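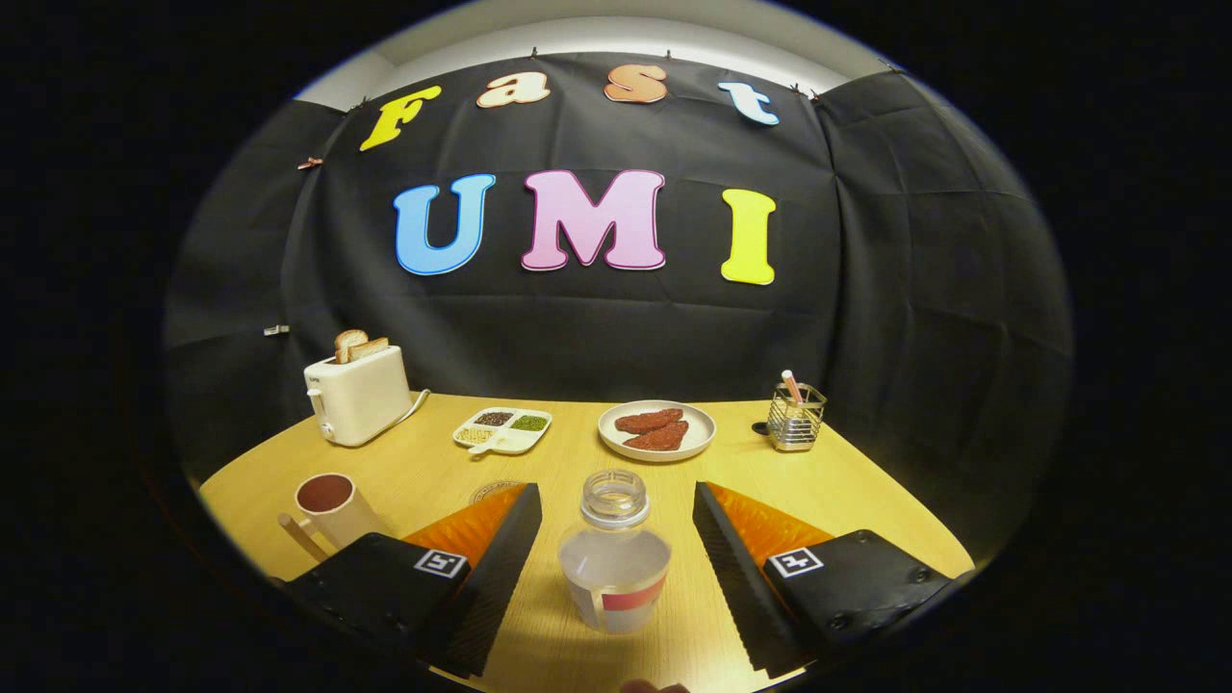

Hanging Fabric Backdrops: A Conversation with the Workshop Lead at Plunberg

25 August 2021

Plunberg rents and installs cloth backdrops for school halls, shop windows and small product studios. The workshop lead has run the cutting room for 13 seasons and agreed to talk about cloth weight, fixing methods and wrinkles. The interview took place at the Banden depot between two deliveries.

The first subject was weight. Plunberg stocks black cloth in three grades, and most customers ask for the heaviest. The workshop lead thinks this is usually a mistake. "Heavy cloth hangs well from a proper rail. People don't have a proper rail. They have a string, or a shelf edge, and the middle drops as soon as they let go of it."

For temporary work the middle grade is the default. It blocks enough light for a tabletop setup and can be held along its top edge with small clips. Spacing depends on what the clips are gripping. On a rigid bar, Plunberg starts at 59 centimeters between clips and closes the gap only where the cloth sags. On cord, the interval is shorter.

"Start at the center and work out," the workshop lead said. "If you start at one end, all the slack arrives at the other end and you have a pleat you didn't ask for."

Wrinkles take up much of the correspondence with customers. Cloth is shipped rolled on a tube, but it tends to be folded for storage after the first use, and fold lines in black cotton catch side light. Steaming the cloth in place works for cotton. The synthetic grade needs a lower setting and more distance. Pulling the cloth tight is the common shortcut, and it replaces fold lines with diagonal stress lines running down from each clip.

Curved installations came up next. A backdrop that wraps around the sides of a table needs more width than the straight measurement suggests. For one shop counter in Doucette, the customer measured 100 inches straight across and ordered to that figure. The finished curve needed 113. "We sewed in a panel. It was a clean seam and you could still find it from the door."

On lettering, the advice is to keep it light. Foam letters are preferred over wood or card for temporary signs, as they put little load on the cloth. Plunberg tests adhesives on an offcut and leaves them overnight. Double-sided tape holds on smooth synthetics and lets go on brushed cotton. Pins hold on both but leave holes that show when the cloth is lit from behind.

Asked about color, the workshop lead was brief. "Anything pale reads on black. Dark blue and brown don't. A light border fixes most of it."

Plunberg buys its clips from Flurard and replaces them each February, when the rental stock comes in for inspection. Springs are checked by hand. Cloth is brushed, measured again and relabeled if it has shrunk, and pieces that no longer meet the listed size are cut down and moved to the tabletop range.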